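How to Budget for a Robot Arm Before You Call Anyone for a Quote

I've now planned three robot cells for our shop at Hulwood, and the first one went over budget so badly that I still get teased for it on Friday afternoons. So when Dela Gyamfi from our sister plant asked me how I do it these days, I wrote her a long email, and then I figured I might as well clean it up and post it.

Step 1: Write down the job, in one sentence

Ours was "pick molded caps out of a tray and set them in a fixture." If you can't get your job into one sentence, you probably have two jobs, and you should price them separately. Add the part weight, the farthest reach, and how many parts you need per hour. We needed 200 an hour. I had 16 different parts on my first list and cut it down to the ones that run every week, which made every quote after that easier to read.

Step 2: Split the money before you look at arms

Looking at arms is the fun part, and that's exactly how I got into trouble! The arm is a smaller slice than you'd think. On our last project it came to 40 percent of the total. The rest went to the gripper, the stand, guarding, wiring, the fixture, and a lot of hours. Make a plain spreadsheet with a line for each of those, plus:

Shipping and rigging
Electrical work and air lines
Training, including the time your people are away from their regular work
Spare fingers and pads for the gripper
Your own hours (yes, really, put them in)

I forgot the air line on the first cell. The compressor was on the far side of the building, and Encarnación Aguirre in maintenance had some things to say about that.

Step 3: Price the gripper like it's its own machine

Get two gripper quotes, and send real parts with the request. We sent a box of 50 caps to Westerberg and another to Zendix, scuffed ones included, and the answers came back very different. One wanted to use suction, the other wanted fingers. Ask each of them what happens to the price if your part changes, and ask for the weight of the gripper too. It counts against what the arm can lift, and so do the cables and the mounting plate.

Step 4: Simulate before you sign

This is the step I skipped the first time. Most sellers will loan you a trial of their software, or you can use a general one and load in the arm model. Halvard Solberg did ours over a couple of evenings in February, and he began with nothing but the arm over a plain floor – no table, no tray, no fences. I thought that was a waste of time. He wanted the arm and gripper mounted right and moving right before adding anything else, and I've come around to his way of doing it.

Once that part works, add things in this order: the stand, the fixture, the tray, then the guarding. Save a copy at each stage. Try the farthest pick and the lowest pick first, because those are the ones that push you up to the next arm size, and the next size up can wreck your spreadsheet. Put a line in the budget for this work. We set aside 40 hours for it and used nearly all of them.

Step 5: Get the quotes to match

Send everyone the same one-page request and ask them to fill in your lines, in your order. Pristent sent us a single lump price, and Mali Rosser in purchasing sent it straight back. The second version had installation as an option, so the "cheap" quote was suddenly in the middle of the pack. Ask how long each price is good for and what the lead time is on the controller as well as the arm.

Step 6: Hold something back

I keep a separate line for surprises and I don't tell the vendors it's there. Ebbe Kristiansen, my boss, likes to see it spelled out, so I list what I think might eat it: a second set of fingers, a longer cable, an extra day of setup.

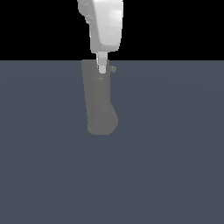 If you get to the end of the project with that line untouched, spend it on spare parts before the job closes. It's a lot harder to get the money later.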